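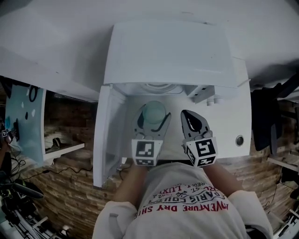 Keeping the Grippers True

The Clovmont laundry cell has no robot in it for most of the working day. What it has is a top-loading washing machine, a pair of hand-held grippers and an operator who carries out each task by hand while the movements are recorded. The arms that will later learn from those recordings stand in another building, at Vondholm, and their performance depends to a large extent on how well the hand-held equipment is looked after.

Responsibility for that equipment rests with Dorin Zamfir, who joined the programme in July. His first decision was to shorten the service interval. Each gripper is now withdrawn after 90 recordings, whatever its condition, and taken to the bench.

The work begins with the marker cubes at the base of the fingers. The printed faces are wiped, checked for lifting corners and compared with a reference sheet. A cube that has shifted on its mount will spoil every recording made with it — and the fault may not come to light for weeks. Screws are tightened next, then the joints are opened and closed by hand to feel for play.

The rubber pads receive the closest attention. A cup held by its rim places more strain on a pad than a folded towel does, and detergent leaves a film that encourages slipping. Worn pads are replaced in pairs. The current set is the 13th.

Before a gripper returns to the cell, Zamfir lifts a plastic cup out of an empty drum with it, several times over, and signs the service card. Of 374 recordings reviewed under the new schedule, 88 were made with the oldest gripper, which is due to be retired once its replacement arrives from Zemon.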